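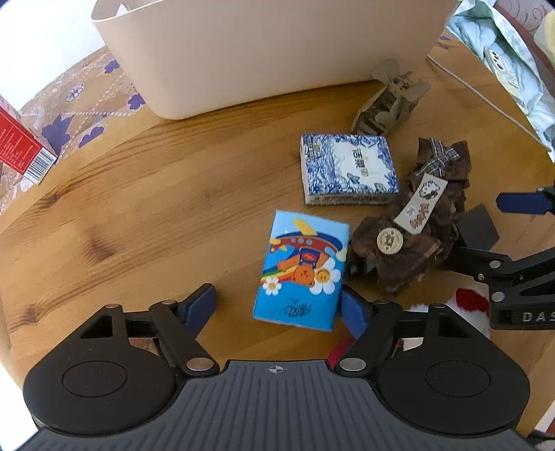 4.2 Covering the table: protection as a household habit

The questionnaire asked respondents in Mulov and Gumdale whether any piece of furniture in the home was kept under a cover on ordinary days. We had expected sofas to win. They did not come close. Of the 1478 households that returned a usable form, 747 reported a cover on the main eating table, and many respondents used the space marked "other comments" to tell us why we should have one too.

Most economic accounts of furniture protection treat it as a simple trade. The owner gives up some enjoyment of the object today in return for a longer life or a better resale price. Our data fit this account badly. Very few respondents in the Hesura survey had ever sold a table, and fewer still could name a price at which they would. Several owned tables that, by their own report, had cost less than the covers used on them over the years. One respondent in Gumdale had replaced the cover four times and described the table underneath as "nothing special." When asked why it needed covering, she said that it was a good table.

We therefore follow the interview material in treating the cover as part of how the household runs, with the saving of money as a secondary matter. Covered tables in our sample were busy ones. Meals, homework, sewing, bill paying and the sorting of laundry all took place on the same surface, often within the same evening. Respondents with a second, more formal table were less likely to cover the everyday one and more likely to cover the formal one, which meant that the best-protected tables were also the ones least exposed to soup.

Opaque and transparent covers need to be separated here. Cloth and opaque plastic replace the look of the table with a look of their own, and people choose them much as they choose curtains. Transparent covers make a different promise, namely that the wood will be protected and seen at once. In 359 of the covered households the cover was transparent, and it is this group that gave us the most trouble in coding.

The trouble came from print. We had planned a single category for clear covers, on the theory that anyone who buys a clear cover wishes to look at the table. A good share of the clear covers turned out to carry a pattern, usually floral. Figure 6 shows the type: purple and white floral shapes, with strings of small white dots between them, on a transparent sheet laid diagonally over light brown wood. The grain and knots of the bare part of the table are easy to make out. A buyer of such a cover has paid for transparency and then for something to interrupt it.

Figure 6. Printed transparent covering on a wooden table, with a plastic bin.

Two explanations came up in the 70 follow-up interviews. The first was practical. Plain clear sheets show every crumb, ring and scratch, while a pattern is forgiving. The second was social. A plain clear sheet was said by several interviewees to look like packaging, as if the table had been delivered that morning and the family were waiting for permission to unwrap it. Flowers made the sheet a tablecloth. A tablecloth is a respectable thing to own, and guests do not ask about it.

Interviewees in Mulov leaned toward the practical explanation and those in Gumdale toward the social one. We would like to make something of this difference, but the Mulov interviews were mostly held in kitchens during the day and the Gumdale interviews mostly after dinner with relatives present. People with relatives present talk about guests.

Removal proved just as informative. We asked on what occasions the cover came off. Weddings, funerals and the visit of a particular aunt were all mentioned, but the most common answer was that it came off for cleaning, after which it went back on. A smaller group took it off for holidays and then laid a cloth in its place, so that the wood itself was seen only in the interval between one cover and the next. Asked to describe the color of their table, these respondents paused longer than any others, and two went to check.

It would be easy to read all this as thrift gone wrong, and some of the earlier literature does so with visible pleasure. We are less sure. The cover lets a family be careless for most of the day without anyone having to be told off for it. Among households with children under ten, the absence of arguments was named as a benefit more often than the condition of the wood. Whether the table outlives its owners was of little interest to those we spoke to, although most assumed that it would.

Section 4.3 turns to sofas, where the same reasoning holds less well and the plastic is a good deal louder.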